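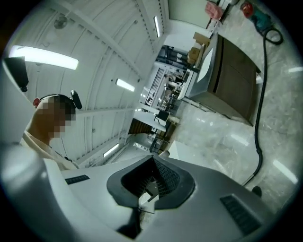
What happens to the hand track when the marker cube goes out of the head camera's view?

It drifts, and the drift depends more on how fast the hand is moving than on how long the cube is hidden. Short gaps during fast strokes hurt us more than long gaps with a still hand.

From: Sânziana Vlad
To: livoto-methods
Date: 2022-10-01
Subject: Re: [livoto-methods] Cube dropout in the vacuuming set

I put the short version at the top for people who only read that far. The long version follows, with replies to the Trotow group's message inline.

> We have been going through the vacuuming recordings you shared and we
> see a lot of frames where only one of the two cubes is found. In our
> own table-top data this almost never happens. Is it a detector problem
> on our side, or is the cube really not visible?

Both, but mostly the second. The table-top data keeps both hands in front of the chest and the head tipped down a little. Vacuuming does not. The wand hand goes out to the side at the far end of a stroke, and people look where the nozzle is going, so the other hand falls out of view or sits right at the border of the fisheye, where the cube faces are squashed.

I went through all 349 recordings with the stock detector settings from Cerkach and then again with the border crop turned off. Turning the crop off got back a fair share of the one-cube frames. If you are still on the default config, the crop is on. Look for border_margin and set it to zero. You will get more false hits near the edge, and you then want the check that two faces of the same cube agree on where the cube center is. When only one face shows, we keep the detection but mark it as weak.

> How are you filling the gaps? We tried linear interpolation and it
> looks fine in the plots but the policy trained on it does odd things at
> the end of a stroke.

We saw the same thing. Linear fill cuts the corner. The hand slows, stops, and turns back, and if the gap covers the turn, the straight line between the two good poses skips the part where the motion reverses. The policy learns a stroke that is too short and has no pause in it.

What we do now is simple. For the gripper hand we use the inertial data inside the gap and run it from both ends, forward from the last good pose and backward from the next good one, and blend the two with weights that shift across the gap. For the bare hand there is no inertial data, only the cube on the wrist, so we fit a smooth curve using the velocity on both sides and refuse to fill anything longer than 9 frames. Longer gaps on that side get cut, and the recording is split into two pieces.
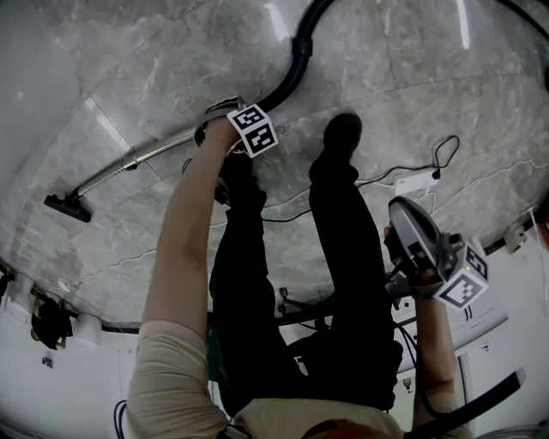

Splitting sounds wasteful but the loss was smaller than I had feared. Most long gaps fall while the person is turning to face a new strip of floor, and we did not want those in the stroke data anyway. After splitting and throwing out the very short pieces we had 1,247 segments. The split is done by recording, before any cutting, so that two pieces of the same recording cannot end up on different sides of train and test. We used 250 recordings for training and held out the other 99. Please keep that split if you plan to compare numbers with us. The list is in the folder with the config files.

> Does the gap filling change the result, or only the plots?

It changes the result, and in a way I did not expect. I trained the same small policy three times: once on linear fill, once on our fill, and once on data where every gap was cut out, long or short. Everything else was the same, including the seed.

Linear fill was the worst on stroke length, as you found. Our fill and the cut-everything version came out close to each other on stroke length. The difference was at the turn. The cut-everything version had hardly any turns left to learn from, because the turn is exactly where the cube tends to disappear, and it hesitated there in replay. So cutting everything looks clean if you only look at average error per frame, and it is not. I would report the error at the turns on its own line. We define a turn as the window around each sign change in speed along the wand. The script is called turns.py and it is short enough to read before you trust it.

I should say what this was not. It was open-loop replay against held-out recordings. We have not run the three policies on the arm yet, so I can't tell you if the difference survives contact with a real floor and a hose that pulls back.

> Any reason not to put a second cube on each wrist?

We tried it in April with Enache's lighter print. A second cube on the inside of the wrist helps when the palm turns up, and that hardly happens in this task. It also knocks against the handle and moves, and a cube that has moved is worse than a cube that is hidden, as the poses look good and are wrong. If someone has a strap that does not slip I would be glad to try again.

A few smaller things that came up while I was going through the data:

Floor reflections. A polished floor throws long bright streaks from ceiling tubes, and when a streak sits behind a cube the exposure drops and the black squares and their surroundings run together in the dark. Locking the exposure fixed most of it. It has to be locked with the head down. If you lock it looking across the room, the floor comes out wrong.

Hose. We do not track it and have no plan to. It does block the view of the gripper cube at times, and the detector then sometimes finds half a face and reports a pose that is tilted far over. The two-face check catches this only when there are two faces. For the rest, we reject any pose that turns more than the wrist can between two frames - the limit is in the config, and it is generous.

Clock offset. The gripper and the head camera do not start together. We line them up by matching the angular speed of the gripper with the angular speed of its cube over the first good stretch. If the first stretch has little motion, the match is poor, so ask people to wave the gripper around before they begin. I forgot to ask in a handful of the early recordings and had to line those up by hand. They are marked manual_sync in the index.

On your detector question, could you send me two or three of the recordings where you think the cube is visible and missed? File names are enough. I would like to run them with the crop off and see if anything is left over. Cerkach has a newer release that changes how corners are refined, and I have not moved to it, so if you are on the newer one that may also be part of the difference.

I will upload the filled tracks next to the raw ones once the names are sorted out. The raw ones stay where they are and will not be changed.

Sânziana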